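Trinon Gripper Kit by Lostent
Item 1316

Can a machine tidy up after the kids yet? Bit by bit, yes! The Trinon fits most small tabletop arms and goes on with 7 screws.

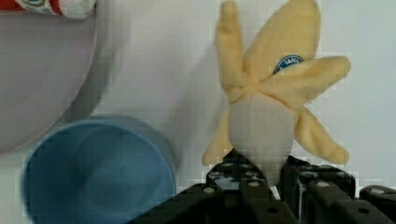
Soft things are still the hard part of housework for any arm. Cups and boxes keep their shape - toys and socks don't. A plush banana with floppy peel flaps, held upright by the end of the fruit, is the kind of grip we love to see. Folding shirts? Not yet, but we're working on it.

Spare finger pads ship in July. 30-day returns.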